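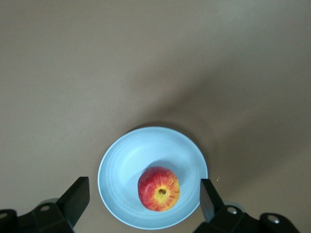 Skalteck Tableware > Bowls > Shallow Bowls > Fourie Shallow Bowl, Powder Blue

Fourie Shallow Bowl, Powder Blue

The Fourie is a round, shallow bowl for the table. Many of our customers buy it for fruit and leave it out all day, and it is also good for salad, for cold noodles or for bread rolls. The color is a pale powder blue which goes well with light tan and brown table surfaces. Red fruit looks very nice in it. One apple is enough to make a small decoration for the kitchen table, and you do not need to fill the bowl.

About the shape

The rim is wide and smooth. Inside, the walls go down with a soft slope and they have faint ridges in circles, one inside the other. The floor of the bowl is flat. Our designer, Hwa-young Seol, wanted a flat floor for a simple reason: in her old bowl at home the pears were always rolling to the middle and getting brown marks from each other. In the Fourie the fruit can stay where you put it.

The ridges are low. You can feel them with the finger, but a spoon passes over them without much noise. When the light comes from one side, the rim looks lighter than the floor, nearly white. Please consider this when you compare the color with other blue pieces you have at home. We advise to look at it both in the morning and under the evening lamp before you order a complete set.

Details

Name: Fourie Shallow Bowl
Item number: 459
Color: powder blue
Shape: round, shallow, with wide rim
Sold as: single piece
Suitable for: fruit, salad, bread, cold dishes
Dishwasher: yes, up to 40 degrees Celsius
Microwave: not recommended
Oven: no

How to care for it

Wash the bowl before the first use with warm water and a soft sponge. For daily cleaning a little dish soap is sufficient. If juice or dressing has dried between the ridges, fill the bowl with warm water, leave it for 30 minutes, and then wipe in circles, following the lines. Please do not use steel wool or scouring powder. They make the surface dull, and this cannot be repaired.

You can stack the bowls. If you stack more than four, put a paper napkin or a thin cloth between them, so the rims do not rub.

When you use it for fruit, take out the old pieces every few days and wipe the floor of the bowl. Apples keep well in it at room temperature for a short time. For longer storage they are better in the refrigerator. Bananas we do not recommend in this bowl, they are too long for it and they lie across the rim.

Which size should I take?

The Fourie comes in one size only. We are asked often for a bigger one. For a large family bowl, please see the Cukitano, which is deeper and has straight walls. It exists in the same blue, but it has no ridges inside, so the two do not look like one set when they stand close together. Next to each other on a long table they are fine.

What customers write

"I bought two in May for my mother and kept one of them. It stands beside the coffee machine with apples for the children. The color is a bit paler than on my screen, but I like it more this way." Ga-eun Jang

"Good bowl. I use it for salad for one person. For two persons it is too shallow and the leaves fall out when you mix. Four stars." Kilian Berchtold

"The ridges need some attention when you wash by hand, otherwise all is good. Packed very well, came in one piece." Girish Singhal

Delivery and returns

Each bowl is packed in its own carton with molded paper inside. We ship orders on the same working day if they reach us before 2 p.m. If a bowl arrives broken, send us a photo of the bowl and of the carton, and we send a new one. You do not have to return the broken pieces. Unused bowls can be returned within 30 days in the original carton.

For restaurants and cafes we have a separate price list, starting from 40 pieces. Please write to Osian Wogan in our sales office and tell him the quantity, the color and the city of delivery.

Other colors of the Fourie, at the moment: cream, moss green. The gray is sold out and we do not know yet if it will be made again.

12 shares | 3 comments

Contact | Delivery | Returns | © Skalteck Tableware | Back to top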